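Giving up the car, eight months in

25 July 2020

We sold the car in November. It was a Mever wagon with a failing gearbox, and the quote to fix it came to more than the thing was worth. The plan was to go without for a month or so while we looked for a replacement. We never got serious about looking, and eight months later there is still an oil stain on the driveway and a pair of bikes in the carport.

A few people have asked how it's going, mostly in the tone you'd use with someone who has taken up fasting. So I've written some of it down.

Where we live

This matters more than anything else I'll say. We are in Tomley, on the flat side, and the train station is a short walk from the front gate. There is a greengrocer, a chemist, a butcher and a small supermarket on the main street. If we lived up on the ridge I don't think we would have lasted until Christmas. The footpaths stop halfway up and the bus runs once an hour, and not at all after tea.

I get annoyed by articles that treat going without a car as a question of character. Ours was a question of real estate. We bought here years ago because it was cheap and close to the line, and it has paid off in a way we didn't plan.

What it used to cost

I went back through the bank statements over summer. Registration, insurance and servicing were all as bad as I expected. Petrol was lower than I'd have guessed, because we weren't driving much. The tolls surprised me. So did parking, which I'd been paying in small amounts for years without ever adding it up.

Against that, we now pay for train fares, the occasional taxi, and a hire car now and then. Hiring still feels expensive at the counter because it all comes at once. On paper we are well ahead, even after I bought the second bike.

The bike

Mine is a secondhand Brandão, a steel step-through with a rack on the back and a kickstand that has been replaced once. It's heavy. I have two panniers for it, and with both on I can carry a normal week's shopping, provided nobody wants a watermelon. Potatoes go at the bottom on the left, milk at the bottom on the right, bread on top. I got this wrong a couple of times and we ate a lot of flattened rolls.

I had not ridden properly since high school. The first fortnight was unpleasant. My hands hurt, my backside hurt, and I was frightened of the roundabout near the oval. I still get off and walk the bike across it in the mornings. Some drivers wave me through, which I'd prefer they didn't do, because the car in the next lane hasn't agreed to anything.

Wet days are fine with a decent jacket. Wind is worse. There is a stretch beside the creek that gets a westerly all through August, and I remember it from walking the dog, so I'm not looking forward to next month.

Getting to work

Before March I took the 7.40 train, which is 28 minutes into the city if it behaves itself. I read more in those four months than I had in the previous couple of years. Then of course everything shut and I worked from the kitchen table for a while, like half the country. I can't claim that as part of the experiment. Anyone can live without a car when they aren't allowed to go anywhere.

I'm back on site part of the week now. The trains are quiet, people leave a seat between them, and I've started taking my own lunch again. On nice days I ride the whole way along the creek path, which takes longer but gets me there awake.

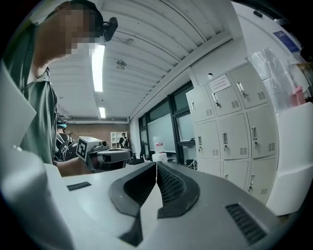
Things that are harder

Visiting family is the big one. My parents are out at Dirnstead, and there is no train past the junction. By car it was 40 minutes. Now it's a train, then a wait, then a coach that only runs if the timetable and the school holidays line up. We hire a car for those weekends, or Dad collects us from the junction and complains about the price of diesel the whole way back. I go less often than I did, and I feel it.

The tip is hard. We had a broken bookcase sitting down the side of the house from Easter until last weekend, when a neighbour had room in his trailer. I gave him a carton of beer, and he seemed to think that was too much.

The vet was hard once. The dog is not allowed on the train without a crate and she's too big for any crate I could lift. She ate something in the park in May and we needed a taxi that would take her, at night. The third company said yes. She was fine by the next day, but I wouldn't want to do that again, and I now keep the number of that taxi company on the fridge.

Hardware is a nuisance too. Delivery is $40 from the big place, whether you order a door or a box of screws, so I save up jobs and order everything at once. The side gate has been waiting on a hinge for longer than I'd like.

Things I don't miss

Looking for a park. Cleaning the inside of it. The noise from the left front wheel that three mechanics couldn't find. Being the person who gets asked to drive.

I also don't miss the way we used to shop, which was to drive out to the centre, get cross with each other, and come home with things we hadn't gone for. I buy less now because I have to carry it. The bin is emptier. I've got to know the greengrocer a bit, and he puts the bruised tomatoes aside for sauce.

What happens next

I don't know that we'll do this forever. My mother is due to have her hip done once the hospital gets its list moving again, and if she needs regular help then we'll need a car, and I won't be agonising over it. There's a small secondhand one for sale around the corner that I've slowed down to look at -- more than once, if I'm truthful.

For now the money is going into a separate account. We've agreed to look at it again at the end of spring. In the meantime I need new brake pads, and mudguards for the other bike, if anyone local has a set to sell.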